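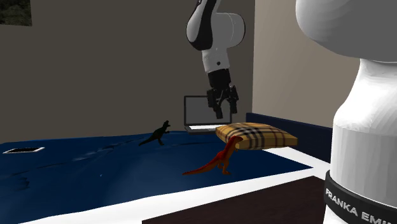 Kariertes Kissen, offener Laptop

3. Oktober

Was für ein Tag! Ich bin noch ganz aufgekratzt und schreibe das jetzt schnell hin, bevor ich ins Bett falle. Die Stiftung hat zugesagt. Heute Mittag kam der Anruf, und ich habe im Treppenhaus so laut gejubelt, dass die Nachbarin die Tür aufgemacht hat.

Also der Reihe nach. Seit Februar sammeln wir in der Gemeinde für den Mittagstisch und die Hausaufgabenhilfe im Pfarrsaal. Auf dem Konto lagen am Freitag 2637 Euro, fast alles kleine Beträge, viele Fünfer, und einmal 400 von jemandem, der seinen Namen nicht nennen wollte. Die Khoo-Stiftung legt jetzt für jeden gespendeten Euro noch einen drauf! Damit kommen wir über den Winter, und die neue Spülmaschine ist auch drin.

Paraskevi Makris hat den Antrag geschrieben, fünf Fassungen, und die letzte war wirklich wunderbar. Kein Gejammer, einfach erzählt, wer dienstags kommt und was es zu essen gibt. Sie wollte erst gar nicht hin zu dem Gespräch (»die wollen doch nur was Großes mit Schild dran«), aber die Frau von der Stiftung hat genau die richtigen Fragen gestellt. Ein Schild wollen sie übrigens nicht. Sie wollen im Frühjahr mitessen!

Abends lange darüber geredet, ob man sich von einem einzigen großen Geber abhängig machen soll. Paraskevi meint nein, und ich gebe ihr recht. 437 Leute stehen im Gemeindebrief-Verteiler, und ich möchte, dass die weiter das Gefühl haben, es ist ihr Mittagstisch. Die kleinen Umschläge bleiben also, auch das Glas am Eingang. Ich freu mich schon darauf, das am Sonntag nach dem Gottesdienst zu erzählen.

Morgen: Dankesbrief, Kartoffeln bestellen, den Schlüssel vom Saal zurückbringen. Und Mama anrufen, die hat auch gespendet und weiß noch von nichts.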